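Swap Night news

Well, that was a busy one! I'd put out what I thought was a silly number of chairs for the November swap night and we still had people perching on the windowsill by half past seven. Thank you to everyone who came to Prustley with bags, boxes and (in Wenche's case) a whole pram full of jam jars.

For anyone new to this newsletter, the idea is simple. You bring kitchen things you don't use, you take home kitchen things you will, and no money changes hands. We've been going for three years now and I still come home with more than I took. This time it was a fish kettle. I don't cook fish. My husband looked at it, looked at me, and went to put the bins out.

The baking tins went first, as they always do, and then there was a bit of polite hovering over a Presska coffee pot that Cathal Moynihan had brought in. It went to Gheorghița Pîrvu in the end, who has been after one for ages and promised to bring us all a cup in January. I'm holding her to it!

What we had far too much of was mugs. Please, please, no more mugs. I've got 90 of them in my garage and the car hasn't been indoors since summer.
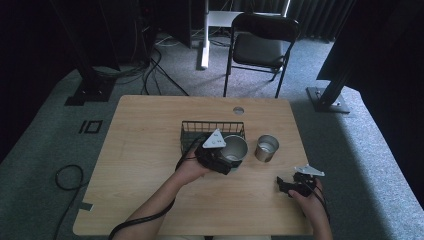

Words: Shadi Smadi
November 12, 2024

Now, a few people asked me on the night about looking after metal things, so I said I'd put it in here. For ordinary stainless steel, I wash it in hot soapy water and dry it straight away with an old tea towel, and that's really all I do. If there's a chalky bloom on the inside (our water is terrible for it) I leave a splash of white vinegar in for ten minutes and then rinse it well. No wire wool, ever. I ruined my mum's good milk pan that way and she still brings it up at Christmas.

Wire baskets and racks are more of a nuisance. I use a washing-up brush, or an old toothbrush where the wires cross, and then stand them somewhere warm. Adel Naciri swears by putting his in the oven as it cools down after the Sunday roast, which works a treat so long as you remember it's in there before you next turn the oven on. Check there's no plastic on it first.

The other thing I got asked was what happens to whatever's left over. Most of it goes to the Salem hall kitchen, who are always short of big pans, and the odd bits wait in my garage for next time. With the mugs.

Next swap night is the second Thursday in January, doors at seven, same room. We could do with 2 more people to help put the tables out, so if you can get there a bit early give me a shout. Wenche Lindholm is doing the soup again, the yellow split pea one, so bring your own bowl and spoon. And if you picked up a blue casserole lid without the casserole, I've got the other half!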